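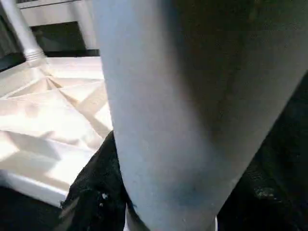 2019-04-19, Gumerstead

Skoltley brings its flat-pack stool day back to Gumerstead

Got a wobbly stool at home, or one still sitting in its box? Bring it along! Skoltley's assembly day is back at the Bodnár hall, with 30 places and all tools supplied.

Our first go in February filled up fast, and we loved every minute of it. Moulded plastic seats, little tables, screw-in legs: they're all welcome, whatever the colour or age.

"People came in with a bag of parts and went home with a favourite seat," says organiser Tove Holst. "I can't wait to do it again."

Entry is $18 and kids are free. Spare screws and rubber feet will be on hand for older pieces.

To book, ask for Dorottya Pintér at the Skoltley front desk.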